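Montagabend, ich koche Linsendal und erzähle euch davon, ob ihr wollt oder nicht. 1/9

Das Rezept ist von Consuelo Bermúdez und verspricht Essen in 30 Minuten. Die Zwiebeln sollen darin "in 2 Minuten goldbraun" sein. Ich weiß nicht, was Consuelo für Zwiebeln hat. Meine waren nach 2 Minuten beleidigt und roh. 2/9

Rote Linsen waschen, bis das Wasser klar ist. Steht überall, macht kein Mensch bis zum Ende. Ich habe beim fünften Mal aufgehört, da war es immerhin nur noch trüb wie ein Novembertag. 3/9

Kreuzkümmel und Senfkörner ins heiße Öl. Deckel bereithalten! Ich finde jetzt noch Senfkörner hinter dem Toaster, und der steht am anderen Ende der Küche. 4/9

Dann Knoblauch, Ingwer, Kurkuma, Linsen, Wasser drauf, köcheln lassen. Der Kochlöffel ist ab sofort gelb. Das Geschirrtuch auch. Ich trage es mit Fassung und am linken Ärmel. 5/9

Mimoza Živković fragt per Nachricht, ob man statt Kokosmilch auch Hafermilch nehmen kann. Mimoza, man kann auch im Regen grillen. 6/9

Zwischenstand nach 40 Minuten: Linsen weich, Reis vergessen. Es gibt also Brot dazu, von gestern, kurz in die Pfanne mit etwas Öl und Salz. War so geplant. 7/9

Zum Schluss Limettensaft und mehr Salz, als man zugeben möchte. Koriander nur für die, die ihn nicht für Spülmittel halten. Schmeckt wirklich gut, morgen vermutlich noch besser, falls es morgen noch etwas gibt. 8/9

Gewürze gehören übrigens sortiert. Bei mir liegen sie als halb offene Tüten in einer Schublade, zusammengehalten von einem Gummiband und viel Hoffnung, und Kurkuma finde ich grundsätzlich erst beim Putzen. So ein Kasten mit Fächern wäre schön, links ein langes, rechts ein langes, in der Mitte ein kleines quadratisches für den Safran, den ich mir nie kaufe. Für Schmuck gibt es das längst, sogar mit cremefarbenem Futter. Nach einem Abend mit meiner Kurkuma wäre das allerdings auch gelb. 9/9 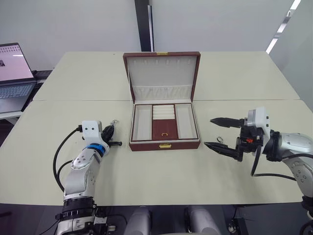
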